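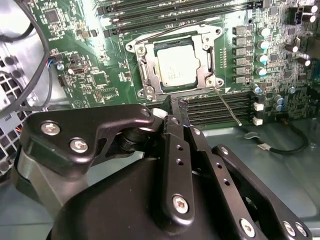 I came to Erholm wanting to know why people leave a set early, and I went home much more interested in the gap between sets. Everybody I talked to had a story about a changeover. The bands complained about them, the bar staff loved them, and the crowd mostly remembered them as the time they lost their friends. When I started drawing the site on paper I put the main stage in the middle and hung everything else off it, and I still think of it that way. It's a bit like the board in Figure 3, with the processor sitting in its silver metal frame near the center and banks of memory slots above and below it. The Kandasamy stage is my processor. The bars, the food row and the little Lomitz tent are the slots, and what I wanted to follow was the traffic between them. The comparison falls apart if you push it, because no chip ever wandered off to find a burrito halfway through a job, but it got me asking better questions than my first list did.

My first list was pretty bad, I have to admit. I had asked people whether they "enjoyed the pacing of the day," and they said yes, because the sun was out and they were being polite. Hanna Yatsenko, who ran the gate interviews with me, crossed that one out after the first afternoon and wrote "what did you do between the last two acts?" in the margin. We got real answers right away! People told us about phone chargers, about lining up for the wrong toilets, about sitting down behind the sound desk and not getting up again until dark. We kept her wording for the rest of the festival and threw out everything collected before it, so the first afternoon doesn't appear in any of the results.

4.2 What the crowd did in the gap

The posted changeover on the Kandasamy stage was 20 minutes. On the Lomitz stage it was 10, mostly because the acts there shared a drum kit and nobody brought a screen. I talked to 28 people about changeovers in one or both places, and what struck me first was how badly everyone guessed. Those at the big stage nearly always said the wait was longer than the posted time, even on the set where Lavanya Thomas stood by the desk with a watch and it ran exactly as printed. At the small tent they shrugged and said they hadn't noticed a wait.

I don't think the clock explains much of this. At Lomitz you could see the next band carrying in their own amps, and a few people told me they liked that part – one man said he had picked his favorite act of the weekend on the strength of how they untangled their leads. At the Kandasamy stage a black curtain came down and a playlist came on. It was the same playlist every time, too, and by the last night the front rows were singing along to it in a way I'd call sarcastic.

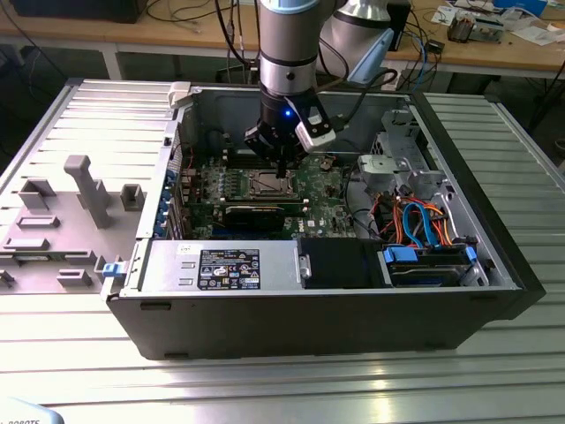
The playlist turned out to matter more than I had planned for. Modupe Ekwueme, who booked both stages, had bought it as part of a package from Graltetti and hadn't given it another thought. She was a little embarrassed when I read her my notes (she laughed, but she also wrote something down). Several people said the music was their signal to leave. Once they heard the opening song come around again they figured nothing was going to happen for a while, and off they went to the food row, where the line could take more than 30 minutes. So they missed the start of the next act, came back annoyed, and blamed the band for going on early. Two bands heard about it online before they had even packed up.

I should say that I can't separate the playlist from the curtain with what I have. They always came together. Ravindran Acharya has suggested dropping the curtain at next June's festival and leaving the music alone, and then doing it the other way around on the second night, and I'd love to see that tried. Saranya Menon thinks the weather will swamp any difference, and given how the crowd thinned out during one short shower, she may well be right. Our interviews during that shower were few and mostly took place under a table, so I've marked them separately in the appendix and left them out of the comparison in Section 5.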